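Speaker notes: Play kitchens, what holds up and what doesn't
Session 2, room 526

Slide 1. Title
Wait for the doors to close. Say who the talk is for: people who buy for playrooms, libraries and waiting areas. Handout is at the back. Questions at the end, please.

Slide 2. Where we started
The Mallum playroom had a kitchen corner that looked tired after one winter. Stickers peeling, doors off. We had a small budget and wanted to spend it on the parts children touch most. That meant the counter and the stove.

Slide 3. Counter and stove
White counter, with the cooktop and the sink set into it. The cooktop is a dark panel with a raised gray border, and the burner is printed in red. A pot over a printed burner is all the stove most children ask for. The tile behind is white with dark gray grout. Grout that dark doesn't show dirt.
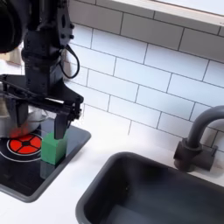 Pause, then go on to cleaning. Glossy surfaces get wiped at closing time with a damp cloth and mild soap. No scouring pads. Matte pieces like the blocks go in a tub of soapy water and then on a rack overnight.

Slide 4. Loose pieces
Blocks stand in for food. We tried molded vegetables from Travotico first and the children used them less. A plain green block can be peas at lunch and soap an hour later. Keep the pots metal if you can. Plastic ones cracked at the handle.

Slide 5. Cost
Bastos quoted 2505 for the full corner, fitted. Sokari sold us the replacement pots and blocks for 99. Say both numbers slowly, people write them down.

Slide 6. What I would change
A deeper sink. More hooks. A lower shelf for the pots, so they get put back.

Leave slide 6 up for questions. If asked about running water: we decided against it, and the floor is the reason.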